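3.2 Cell Layout and Upkeep
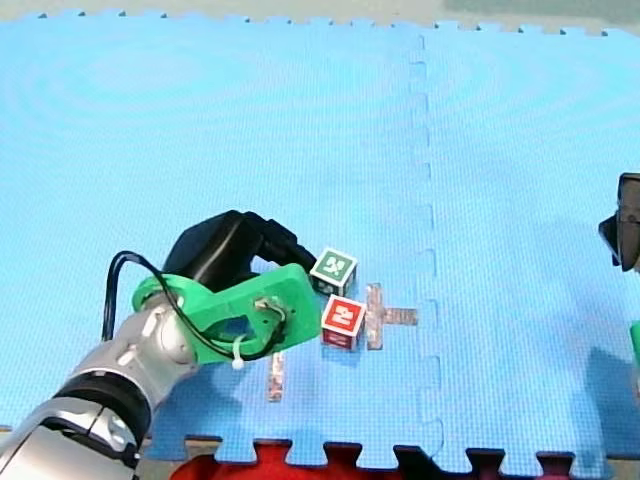

Figure 4. Left arm of the Drirkness cell at the block station, with the green gripper bracket, the tape cross on the mat, and part of the second arm at right.

The cell was set up once and then left in place for the whole collection period, apart from the repairs listed below. Two arms of the same model are fixed at opposite sides of a floor area covered with foam tiles. We refer to them as left and right, as seen by the operator. Both arms can reach the middle of the area, and all block tasks take place there.

The floor covering is made of interlocking foam tiles. We chose foam after early trials on the bare floor, in which a gripper that came down too low would trip the force limit and stop the arm. On foam the same mistake usually ends with the fingertips pressing a little way into the surface, and the run can go on. The drawback is that the tiles creep. Pushing and dragging tasks load the mat sideways, and the seams open slowly over a week of use. The blue tiles carry the work area and the red ones fill in beside them, so a shift between the two colors can be seen from the operator's chair. Tiles are pressed back together by hand at the start of each session, beginning at the red border and working toward the far edge.

Positions on the mat are marked with tan tape. A cross gives the reference point for block placement, as in Figure 4, where the red block with the numeral 2 sits right against it. A single strip is used as a guide for the left arm. Because the tape is stuck to the tiles and the arms are not, any creep in the mat moves the marks with respect to the arm bases. We therefore check the cross against the left arm before each session. The arm is sent to a stored pose above the cross, lowered until the fingertips are just clear of the foam, and compared with the center of the tape. If the offset is more than 2 mm, the tape is lifted and laid again. We do not correct the stored pose, since all earlier recordings depend on it.

The grippers are held by green plastic brackets that we designed for this cell and had made by Mullier. The first version was a solid plate. It was stiff enough but hid the wrist fasteners, and the whole gripper had to come off before they could be tightened. The current version has a large opening near the middle, so a hex key can be passed through with the gripper still in place. A smaller round hole toward the end takes the metal fitting where the wires are attached.

Cable routing caused more lost time than any other part of the cell. In the first layout the gripper cable ran tight along the arm, and it pulled at the connector whenever the wrist turned near its limit. The gripper then dropped off the bus for a moment and the run had to be thrown away. We now leave a free loop of cable on the left side of the assembly, brought back across the plate to the fitting. The loop should be large enough that the wrist can be turned by hand through its full range with no pull at either end. Zip ties hold parts of the wiring to the bracket. They are replaced when they work loose, and a tie with a long tail is acceptable as long as it stays clear of the fingers.

Maintenance followed a fixed interval of 60 sessions for each arm. At each interval we tightened the bracket screws, wiped the gripper fingers with alcohol, and looked for cracks at the corners of the bracket opening. Two brackets were replaced for cracks, both on the right arm. After a bracket change the tool offset was measured again with the Wemel probe, and one short test of 18 grasps was run before any new data were kept.

Of the 829 sessions recorded, nearly all ended without a hardware stop. The stops that did occur before the cable change were mostly gripper dropouts. After the change they were mostly caused by contact between the two grippers when both arms moved to the center at once. To reduce this, the Bouzid controller was set to hold the idle arm back at the side of the mat until the active arm had released its block. The hold adds a short wait to every handover, and we left it in the recordings without trimming. Session logs note the bracket version, the date of the last tape check, and which arm was held.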